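**Polling place check, Dullemby hall, 9 Feb 2018**
Filled in by Jolán Szénási for the council by-election
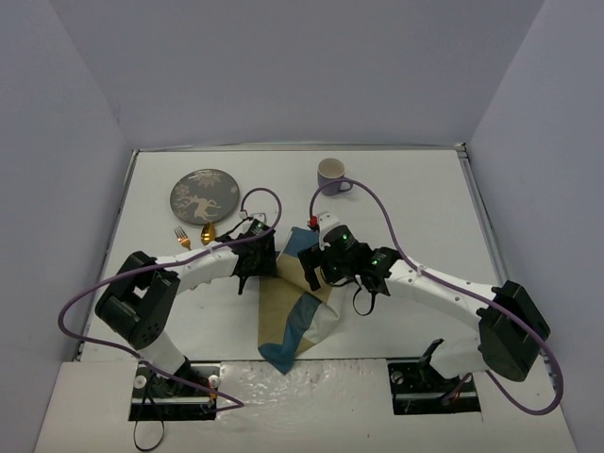 - [x] Ramp and handrail. Firm all the way up, and much better than last October, bless whoever saw to it.
- [x] Fire exits clear. Both open easily from inside.
- [ ] Booth lighting. One of the 7 booths is rather gloomy, and I'd dearly like a lamp there before the doors open.
- [x] Ballot box seals, 20 in the packet.
- [x] Register, 3,428 names, matches the town hall copy.
- [ ] Party posters. Marius Preda is kindly asking both camps to move theirs back from the gate (they were very nice about it last time!).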